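Workshop notebook, Nastberg teaching laboratory
November
Entry by Y. Sosa. To be read by C. Holanda before the next preparation.

Purpose of this entry

The red indicator solution for the introductory course on measuring liquids is to be made up afresh this term. The previous recipe was kept on a loose sheet and did not agree with the amounts written on the store bottles. The present entry records the method as now settled, the state of the large white table, and the points on which the course handbook must be amended. It replaces the loose sheet, which has been withdrawn.

Preparation of the solution

The colouring used is the Volleo food red, liquid form, from the bottle opened in October. The powder supplied with the same order was tried and set aside. It left a skin on the surface when added quickly and required long stirring, and the last of the grains were still to be found at the bottom the following morning. The powder is to be returned to the upper cupboard and marked as not for course use.

Water was taken from the tap in the preparation room and left to stand until it had reached the temperature of the room. A total of 600 ml was made up in the large jug and stirred with the glass rod. After passing through the coarse filter and allowing the jug to drain, 496 ml was recovered by measuring cylinder. The difference is larger than I should like. Part of it remained in the filter paper, and part was lost when the first paper tore and had to be replaced. C. Holanda is asked to repeat the filtering with a doubled paper and enter his own figure beneath mine.

The strength of colour was judged by eye against the reference card. It is a full red and can be read against the markings of a clear syringe without difficulty. The paler mixture made in the spring was pleasant to look at but gave poor readings at the far end of the room, and several pupils recorded the level of the plunger in place of the level of the liquid.

Drawing up by syringe

The exercise requires the pupil to draw liquid from a beaker with a plastic syringe and to deliver it to a second vessel. The tip is to be brought down to the beaker with the syringe held upright. It should enter the liquid only as far as is needed to keep it covered throughout the draw. A deep tip carries liquid up the outside of the barrel, and this then falls on the table on the way across.
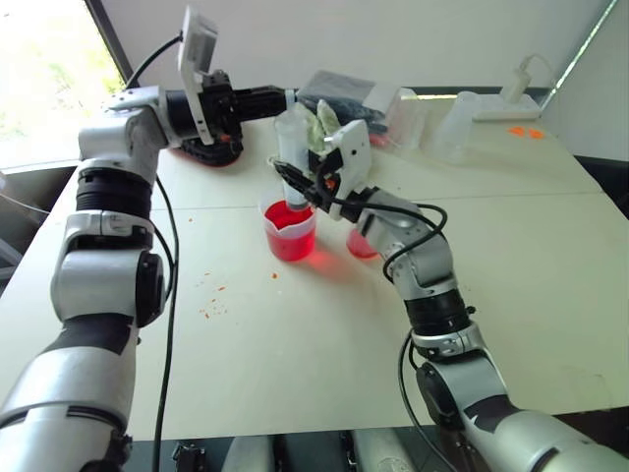
The plunger is to be drawn back slowly. With a rapid draw a pocket of air forms behind the liquid and the reading is low. I made a series of draws at both speeds. The slow draws agreed closely with one another and the rapid ones did not. The individual readings are on the sheet pinned inside the back cover.

Where air has been taken in, the syringe is to be turned tip upwards, tapped lightly with the fingernail and the air expelled over the beaker. Pupils will wish to do this over the table. They are to be told not to.

A pause of 30 seconds between the draw and the reading has been written into the procedure. It was 2 minutes in the old handbook, a period during which the attention of the class was generally lost and no change in the level could be detected. Mr Holanda favours removing the pause altogether. I have kept the shorter one for the present.

The table

The white top shows every drop, and this is the chief reason for keeping the exercise on it. There are small orange-red flecks on the surface in places. I do not know their origin and have not assumed that they come from the indicator. A damp cloth is to be tried first, then the mild cream cleaner. The abrasive pad is not to be used, as the surface is matt and any polished patch will remain visible.

The joins between the panels should be wiped along their length and dried at the end of each session. Liquid standing in a join is easily missed. I would suggest that beakers be placed well within a single panel, so that nothing is set down across a join and left unsteady.

If the indicator is spilled, it is to be lifted with absorbent paper from the outside of the spill inwards. Wiping spreads it. Cuffs should be turned back before the exercise begins. The Volleo red washed out of a cotton overall at the first attempt but not out of the wool sleeve of my own cardigan.

Syringes and supply

Syringes used with the red are to be kept for the red. They are rinsed three times with plain water, the plunger is removed, and both parts are left to dry apart on the rack. Plungers stored inside the barrels were found to stick, and a sticking plunger moves in jumps and spoils the reading.

The replacement order was placed with Fimumach. Their catalogue lists two patterns and we require the one with the plain tip. The Orellana syringes remaining in the drawer may be used up for rinsing and for filling the drop bottles, but the markings on them rub off and they should not be issued to pupils.

Amendments to the handbook

Page on solutions: strike out the powder and enter the liquid colouring.
Page on drawing up: enter the slow draw and the depth of the tip.
Same page: alter the pause to 30 seconds.
Page on clearing away: add the drying of the joins and the separate storage of plungers.

Outstanding

Doubled filter paper, C.H. to report.
Trial of the cream cleaner on the flecks, at the corner nearest the sink first.
Label for the stock bottle, with contents, month and initials. The present label has run and cannot be read.

Y.S.

Note added, 4.15 p.m. The stock bottle has been moved to the lower shelf, away from the window. Mr Holanda has the key to the upper cupboard.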